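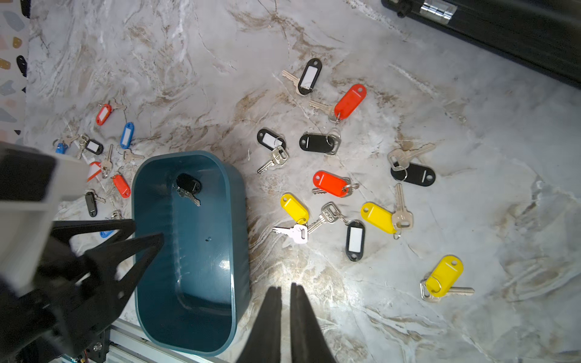 Tagged keys on the work surface, with a teal bin for the sorted sets.

Key returns at a two-arm cell: tips from the Sandora workshop

Tag every set before it reaches the cell. At Sandora the arms do the picking, and the bench job has moved to tagging, checking labels and clearing rejects.

Use one split ring per tag. Fill in the label insert before the ring goes on. Spread sets so that tags do not overlap - tangled rings are the most common reject.

Limit a batch to 30 sets. Wipe the surface between batches and keep the bin within reach of both arms.
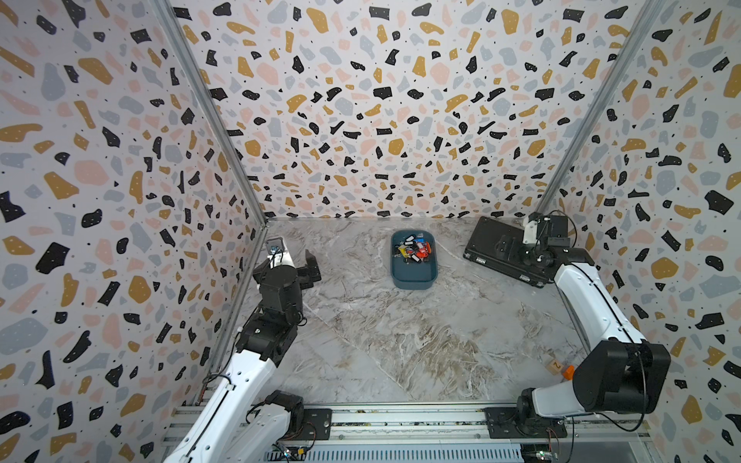 Both arms on the front rail, tray toward the back wall.

Stop the arms before reaching in. Loose keys go back to the bench for a new tag.

Staff rotate every 14 batches. Whoever is on checks reads the labels against the key list and signs the sheet - the cell does not replace this step.

Last revised 2026-09-28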